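Subject: Re: [spring-borders] Brick edging, colour and how many to order
From: Marijke Prins
Date: June 11, 2024

Hi all,

Catching up on the edging thread with a cuppa in hand. Tineke's message is quoted further down. 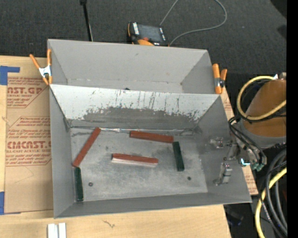
Do you need mortar under a brick garden edge?

A firm bed of compacted sand is enough for an ordinary border, and you'll only want mortar where a mower wheel or a car is going to run over it.

Now, Tineke wrote:

> I've been quoted for 300 pavers from Geerts and I can't
> decide between the plain red and a mix of colours. The bed
> runs along the whole back fence and round the lemon tree.
> Also, has anyone used the Brikell ones? My neighbour
> reckons they flake.
> Tineke Dekker

I laid Brikell reds along our driveway in January (in the heat, what was I thinking!) and not one has flaked so far, though we don't get frost here and you might. If you're up in the hills I'd ask the yard whether they're rated for it before you hand over any money.

On colour, I'm a plain red person, but my sister did hers mixed and I have to admit it looks lovely with the grevilleas in front. If you do mix, lay them all out dry on the lawn first and shuffle them about until you stop fussing. I spent a whole arvo on mine and still swapped 2 of them after the sand went in — my favourite part of the job, to be fair.

Do dig the trench a bit deeper than you think, and go round the lemon by hand because the feeder roots are right up near the surface. I went at ours with a mattock and it sulked for 3 months, poor thing.

Still chasing a cheap plate compactor to hire, if anyone near Virnetden knows of one?

Cheers,
Marijke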